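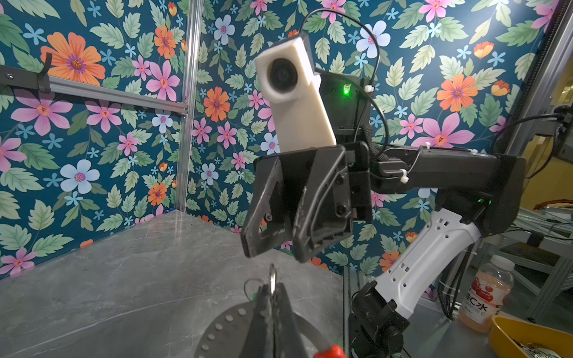
Small silver ring standing up over the bench, with a bit of green tag next to it.

Workshop notebook, Brarkham room
Sep 3, 2021
Keys, rings and tags

Long day of small metal. I'm finally sorting the key drawer that came over with the Arkport cabinets in July, and I'm writing it all down while my fingertips still hurt, or I'll make the same decisions over again next month and make them differently.

Background for anyone who opens this book at the wrong page: the Werum cabinets have cam locks, the old Arkport cabinets have cam locks from somebody else, and the padlocks on the gas cage and the outdoor bins are whatever was in the store that week. For years all of it lived in one drawer. Some keys had paper labels gone soft as cloth, some had masking tape, and a lot had nothing at all. My favorite label said "other one." I kept it and it's taped inside the back cover.

Color rule

Settled on this after going back and forth all morning (I had a blue in there for a while and it only made trouble):

Green tag = checked. The key has been in its lock, it turns both ways, and the lock number is in the key list.
Red tag = not settled. Unknown lock, or known lock but the key sticks, or more than one key on a ring and I don't believe they belong together.
No tag = hasn't been looked at yet. Does not go on the board, I don't care how sure you are.

I tried writing "spare" on some of the greens and stopped. A spare is still a checked key and can have a green tag like its brother. The list can say which one is the spare.

On the rings

I've been buying the wrong split rings. The thick ones look like they'll outlive the building, but opening one takes a thumbnail and a bad mood, and then when you finally get the tag loop in there it won't slide around to the other side. The small thin silver ones are so much nicer to work with! They open with the tip of a flat screwdriver, the tag goes on, the key goes on, and the whole thing sits flat on the board. I do wonder how they'll hold up on the padlock keys, which live in pockets and get sat on. For those I'm going to stay with the thick rings and just be grumpy.

Order of work, once I found one that suits me:

1. Open the ring and leave something in the gap. A sliver of plastic cut from an old tag works fine.
2. Tag first, then key. The other way round, the key flops about and keeps covering the gap.
3. Roll the ring until both are past the double part, pull the sliver out, tug on the key.
4. Write on the tag last. If I write first I smear it every single time.

For the writing, fine paint marker. The pen that came with the Magsi tags looked lovely and crisp and then came off on my thumb after lunch. Pencil on the paper insert is also okay if the tag has a window, but somebody has to push the insert back in when it creeps out, and I know who that somebody is going to be.

Chains. There's a fair bit of chain mixed in with the loose rings, and I haven't worked out what any of it was for. It tangles with everything. I pulled a ring out this morning and got a whole necklace. Chain should have its own jar, and I've put a jar by the sink for it, lid off, so there's no excuse.

Trouble with the bench top

The gray marbled top is handsome and I'll defend it against anyone who wants the old plywood back, but silver keys vanish on it. They go the same color as the stone pattern the second you look away. The tags save you: my eye finds the green or the red first and then follows along to the metal. A bare ring with no tag is hopeless. I swept one onto the floor with my sleeve and found it again by stepping on it.

So the loose stuff stays in the yellow-orange tray until it's wanted. Take out what you're working on, put back what you aren't. I broke that rule myself by midafternoon, obviously.
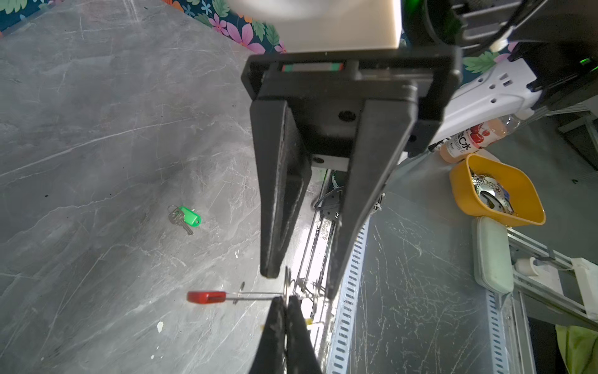 The red bundle

Worst thing in the drawer, and I'm giving it its own heading out of spite. It has a red tag, and then a wad of wire rings all through each other. I've had a go at it twice. First time I pulled, which made it tighter. Second time I laid it down and tried to find a ring with both ends showing, and I got somewhere for a minute and then lost my place.

I think what happened is that people kept adding a ring to the nearest ring and never to the middle one, so there's no middle one. My plan is to cut. Rings cost next to nothing and my evening is worth more than that. Side cutters, safety glasses on (the ends fly, I've had one in the eyebrow), and anything that comes free goes straight back to no-tag status until it has been tried in a lock. It keeps the red tag until then.

The green one was easy by comparison. One key, one tag, ring through the top of the tag, and it lies there looking like the picture on the packet. More of those, please.

Lock numbers that bothered me

624: on the list as an Arkport cabinet, tall one, left of the door. There's a key stamped 624 and it goes in but won't turn. I put a little graphite in and worked it back and forth, no change. Either the cam was swapped at some point and the old key stayed in the drawer, or I've got the wrong cabinet. Red tag.

841: opposite problem. The lock is there, stamped clear as day, and I can't find anything in the drawer stamped to match. The cabinet happens to be open so nothing is stuck inside. PLEASE don't push the door shut to tidy up. I've put tape over the latch and I'd like to find the tape still on it tomorrow.

The Werum keys have the number on the bow and again on the blade, which I only noticed today after years of squinting at worn bows. Check the blade! It's usually much cleaner.

Tags, how many to buy

Magsi will do printed tags with our own numbering, which would be wonderful, except that the smallest run is 3,000 and I'd be handing them down to my grandchildren. We stay with plain ones and the marker. I want more red than I ordered last time. I was optimistic last time.

The board

Hooks are spaced for the old paper labels and the plastic tags overlap a bit, so the bottom edge of one hides the top of the next. You can live with it if the tags all face the same way. I'm thinking of moving every second row down by 8 mm, and I've marked that in pencil on the side of the board. If it annoys you, say so before I get the drill out.

I also want the board away from the sink. The paper inserts curl there, and one has already gone wavy.

Next time

Cut the red bundle apart, with the good light pulled over.
Try 624 in the neighboring cabinets, one after another, before blaming the lock.
Call Werum about a replacement for 841. They'll want the letter as well as the number, and the letter is on the inside face of the cam.
Chain into the jar.
Drinks go on the shelf by the door. A full tray of rings is bad enough without something sticky poured over it.
Type up the list. At the moment it exists in this book and on the back of an envelope, and the envelope is more up to date.

Stopped there for the day. Drawer's about half as deep as it was this morning, and it shuts.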